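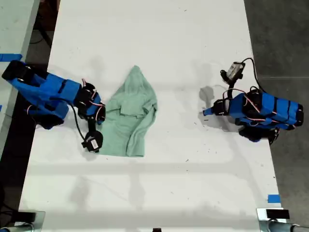 Bernum folding and work table, white top: long-term review
Reviewed by Nélida Arancibia
2019-05-18

The Bernum is a rectangular table with a plain white top, sold as a general work surface and bought, judging by the store comments, mostly for laundry and sewing. I have used it since March for sorting and folding knitwear and fleece. It replaced a Pratent table of similar size, which I will refer to where the two differ.

Surface
The top has a smooth, low-sheen finish. Soft garments spread flat without catching, and a sleeve can be pulled straight with one hand. The cost of that smoothness is that thin fabric also slides when it isn't wanted. T-shirts drift toward me on the last fold. Heavier items stay where they are put.

White is a practical color for this work. Lint, loose threads and small stains on pale clothing are easier to find than they were on the gray Pratent. A pastel garment in a heap is still slow to read, with hem and cuff looking much the same until it is opened out. Strong overhead light helps less than a lamp set to one side, which puts a shadow under each fold. 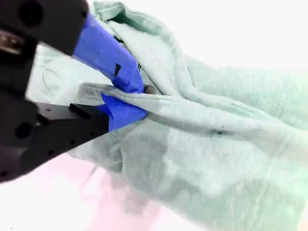
Handling Notes

Mint-green fleece is the fabric I use for comparing tables. Pinched by a thin fold and drawn sideways, it pulls up into a taut ridge while the rest stays crumpled. On a rough top the underside drags and the ridge grows before the garment moves. On the Bernum the garment moves early, so a single pinch point is often enough to shift it but seldom enough to open it. Two points, held well apart, are better.

Assembly and Stability
Assembly took one person a single evening. The leg bolts are a standard size, but the supplied wrench is soft and had rounded at one corner by the fourth leg. Use your own. There is slight sway along the long axis when leaning on the top — less than the Pratent, more than the Mugo bench I use for cutting.

Cleaning
A damp cloth removes most marks. Ballpoint ink needed alcohol and left a faint line. The edge banding has stayed tight so far.

Price
I paid 376 for the Bernum. The Mugo was listed at 649 in the same store and is the better buy for anyone using a clamp or a heavy press. For folding alone the difference is hard to justify.

Rating: 4 out of 5
Good: smooth top, easy inspection of pale fabric, tight edges
Bad: supplied wrench, light items slide, some sway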